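Mirari Curtain Panel, Pair

I sewed my own curtains for years and swore I'd never sell ready-made ones. Then Ngân Huỳnh showed me this fabric and, well, I caved! Each pack has 2 panels with plain hems and a simple rod pocket.
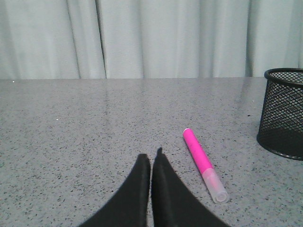

Fabric and care

It's a soft midweight weave that lets in a bit of morning light (not a blackout, sorry). Wash it cool, hang it damp, skip the dryer.

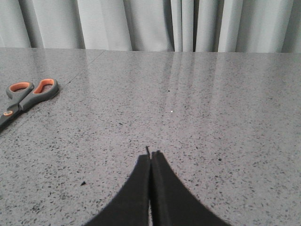
Fullness is what people email me about most. Buy more width than your window, always, or you get a sad flat sheet. Pale gray gathered into folds like those behind the speckled countertop is the look I'm after, and it needs plenty of cloth. Trimming the length? Keep good scissors handy and wash first.

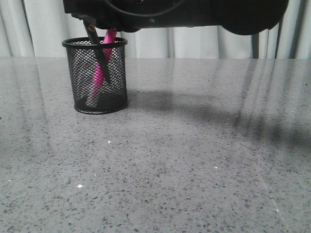

Ordering

Item 3429. Drop is 200 cm. Write to Katherine Chambi at Clenimberg for a swatch, we mail them free.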